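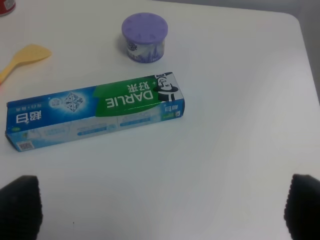
Are the hygiene kits ready to go out to Rinley House in June?

Partly. Packing is moving, but I don't think we can promise the full order, and I would sooner say so now than in a closing report.

**Progress report to Curis, bathroom supplies grant**
May 27, 2020

The plan you funded was 1018 kits for residents moving into the Rinley and Veloso buildings. Each kit was to hold boxed toothpaste, a toothbrush, soap, a washcloth and one small household item. The toothbrushes and soap have arrived and been checked. The toothpaste comes in its printed retail box, and we are leaving it in the box.

I still have doubts about the toothpaste we were offered. The Darlie box carries Chinese characters on its blue and green face, and a share of residents won't be able to read them. Our supplier, Mollus, says people know toothpaste when they see it. Maybe so. I have asked for an English ingredient sheet to slip into each kit, and I have been told twice that it is coming. I'll believe it when it is in the packing room.

The household item is a bigger question. The application said "a small comfort for the new bathroom," and Mollus proposed a little can with a purple lid and lavender-style flowers on the label. It looks nice enough next to the toothpaste. Whether anyone wants it is another matter. Of the 65 residents who sent back our form, 30 said they would rather have a second bar of soap. Scent also bothers some people, and we can't ask every household before move-in. My recommendation is to make it optional and keep it on a shelf at the front desk.

Packing itself is slower than the schedule says. The December timeline assumed a full table of packers, and distancing rules have cut us to 3 at a time. I don't expect that to change soon, and I would not trust any forecast that says it will. The work that does get done is careful. Boxes go in flat, soap on top, washcloth folded over the soap.

What we need from Curis:

- approval to swap the scented item for soap where residents prefer it
- a decision on the toothpaste before we accept more of it
- permission to deliver to Rinley first and Veloso later

Spending is inside the budget so far. The second delivery will need its own van booking, and the quote for that has not come in. I will send it when it does, along with the ingredient sheet if Mollus has produced one.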